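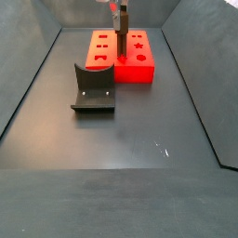 I live near a harbour, and the question I get asked most by children (and quite a lot of grown-ups) is how you mend the bottom of a ship. The bottom is under the water, after all. You can't roll a ship over like a puppy. What you do is take it to a dry dock, which is a gigantic bath with a door at one end, and the really tricky bit is getting the ship to sit down in exactly the right spot. Think of the little red star being held over the shape sorter, with six shaped holes in the top of the block. A star has to be over the star hole and turned the right way before you let it down, or it just sits there with its points sticking out. A ship is the same, only a ship can be longer than a football pitch and the wind keeps pushing it sideways!

I'm going to tell you about one ship, the Akon, because I watched her go into dry dock at Cotport last May and I took a flask and two sandwiches and stayed all day. She carries grain and sometimes gravel. The yard that looked after her is called Leemans, and they have a dock there that was dug so long ago that the steps down the sides have dips worn in them from people's boots.

Why does a ship need to come out of the water?

Lots of reasons. The first is slime. If you've ever left a bucket of water in the garden for a few weeks you'll know how the sides go green and slippery. The sea does that to ships too, and after the slime come the weeds, and after the weeds come the barnacles, which are small animals with hard shells that glue themselves on and stay put. A ship with a hairy, lumpy bottom is slower and burns more fuel. It's a bit like trying to swim in a woolly jumper.

Then there's rust. Ships are mostly steel, and steel and salty water do not get on. The paint keeps them apart, but paint gets scratched off by ropes and anchors and the odd bump, so it has to be done again every few years.

And there's the propeller, the rudder and all the other parts at the back that you can't reach with a spanner from the deck. Divers can do some jobs, but painting underwater is a nuisance and so is welding, and you can't have a good walk round and a proper look.

Before the ship arrives

The dock starts off empty, and people go down to the floor and set out rows of big blocks. These are what the ship will rest on. They're made of concrete or steel with wood on the top, and the wood matters because it squashes a tiny bit and spreads the load. If you've ever sat on a hard bench with a cushion you've got the idea.

You can't put the blocks just anywhere. Every ship has a drawing called a docking plan, and it shows where the strong parts of the hull are. The blocks go under the strong parts. They also have to miss the holes where the ship sucks in sea water to cool her engine, and the plug holes. Yes, ships have plugs in the bottom! They're undone in dry dock to let water drain out of the tanks, and I promise that somebody checks them all before she goes back in.

Once the blocks are set, the valves are opened and water comes pouring in from the harbour. It takes hours. When the water inside is as high as the water outside, the gate can be moved. At Cotport the gate is a hollow steel box that floats, so they pump the water out of it, it bobs up, and a small boat tows it out of the way. I thought that was marvellous. A door you can tow!

In she comes

The Akon was pulled in very slowly, with a tug behind to hold her back and ropes going to both sides of the dock. Men and women walked along with her holding radios. She'd come round from Vomville with nothing in her holds, and an empty ship sits high, so the wind has more to shove against. They waited nearly 10 minutes for one gust to finish being silly.

Then the gate went back, and was filled with water so that it sank into its slot, and the pumps were switched on. You can't hear much. You just notice there's a wet line on the dock wall that wasn't there before, and then the line is as tall as you are.

Now for the shape sorter bit. The water is muddy, so nobody up top can see the blocks any more. How do they know she's over them? They use marks on the dock walls, and measuring lines stretched across, and these days a laser or two. They pull on this rope and slacken that one until she's in the middle. Divers go down to check, and everybody waits for them to come back up and say it's fine. If it isn't, they stop pumping, nudge her along and try again. I'd be hopeless at this job. I can't park a car.

When she touches the blocks, that's the wobbly moment. A floating ship is held up by water pushing on her all over. As the water goes down, the blocks have to take over, and for a while she's half floating and half sitting. The Akon weighs 3410 tonnes when she's empty. I'm not good at imagining numbers like that, so I worked it out in elephants. If you say an elephant is five tonnes, you'd need more than 500 of them, and even then you'd have to go and find some more.

What it's like at the bottom

I was allowed down afterwards in a hard hat that was too big for me. It smells of seaweed and mud. There were puddles with small crabs in them, very cross, and a few fish that had to be scooped up in nets and put back in the harbour. The ship goes up over your head like the side of a building, and when you walk underneath you have to duck, and you try not to think about elephants.

First she gets washed with water jets strong enough to blast barnacles off steel. Then people go round tapping and measuring to find out where the metal has got thin. They use a gadget that sends a sound through the steel and listens for the echo, a bit like a bat does. Thin bits get cut out and new plates are welded in. After that comes paint, coat after coat of it, and the top coat is a special kind that barnacles find hard to hang on to.

Going back

It all happens backwards. Plugs in (checked!), tools and ladders out, people out, valves open. The water creeps up, and somebody is inside the ship with a torch looking for drips. If they find one, they shout, the water is stopped and the drip gets sorted out. If there aren't any, she lifts off the blocks so gently that I missed it. I was looking at my sandwich.

Try it yourself

You'll need a washing-up bowl, a plastic boat, some building bricks and a jug.

Put two rows of bricks on the bottom of the bowl. Fill the bowl until the bricks are well covered and float your boat. Now take the water out with the jug, a little at a time, and try to make the boat land on the bricks sitting up straight. You can tie a thread to each end and ask a friend to help you pull.

Mine fell over twice. Put a few drops of food colouring in the water if you want it harder, and do it outside if you'd like to be allowed to do it again.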